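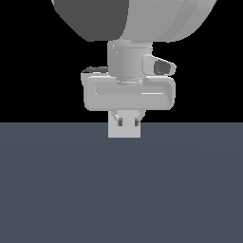
Startseite | Projekte | Werkstatt | Berichte | Kontakt

Zwischenbericht an die Förderstelle: Nähkreis und Spielabende Trukham

Liebe Förderinnen und Förderer,

seit dem letzten Bericht ist wieder einiges passiert, und ich fange am besten mit dem Quilt an, nach dem Sie sich ja erkundigt hatten. Von den 36 Blöcken, die für die große Gemeinschaftsdecke geplant sind, liegen 15 fertig genäht und gebügelt im Schrank. Im Februar hätten es mehr sein sollen, aber der blaue Baumwollstoff von Jaunzems kam in zwei verschiedenen Farbpartien an (bei Tageslicht deutlich zu sehen!), und so haben wir die Sternblöcke zurückgestellt und mit den Rändern weitergemacht.

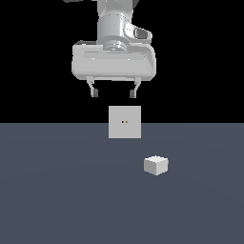
Der Umtausch lief dann sehr freundlich und ohne Mehrkosten, nur eben langsam. Unsere Anfängergruppe ist inzwischen auf 10 Teilnehmende gewachsen, mehr passen an die Tische nicht hin, und wir führen eine kleine Warteliste. Besonders gefreut hat mich, dass einige, die im Herbst noch keine gerade Naht zustande brachten, jetzt den anderen beim Einfassen helfen.

Die Spielabende laufen parallel weiter. Unser selbst entwickeltes Kartenspiel Vundum, bei dem man mit jedem genähten Block eine Karte aufdecken darf, haben wir an vier Abenden ausprobiert. Die Regeln waren anfangs viel zu verschachtelt, inzwischen passen sie auf ein Blatt, und gelacht wurde reichlich.

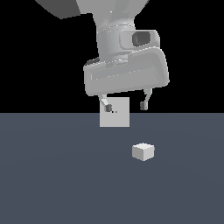 Beim Geld liegen wir im Plan. Offen ist noch die Rechnung für das Volumenvlies, und der Druck der Karten wird etwas teurer als veranschlagt, was wir aus dem Posten Kleinmaterial auffangen möchten, Ihr Einverständnis vorausgesetzt. Bis Juni sollen die Sternblöcke fertig sein, danach wird zusammengenäht und von Hand gequiltet, und das dauert erfahrungsgemäß länger, als man denkt.

Mit herzlichem Dank und vielen Grüßen aus der Nähstube
Ihre Projektleitung in Trukham

4 Kommentare | 15 Mal geteilt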